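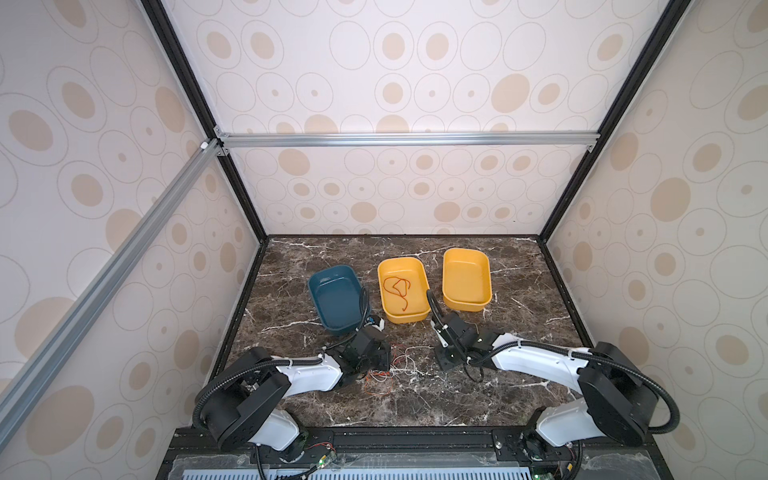 Ingvar said I should sell the boat before September and be done with it, and I told him sure, sure, and then I went down and slept on it again. (It's 21 feet long and half of that smells like soup.)

My aunt left it to me along with 60 dollars and a note that just said Grostach. I figured that was a man! Maybe an old flame! So I asked all over the harbor, and the lady at the fuel dock laughed so hard she had to put down the hose.

It's an island, she said, four hours out, and your aunt still owes me for the gas.

I paid her, filled the tank and called Ingvar from the end of the breakwater.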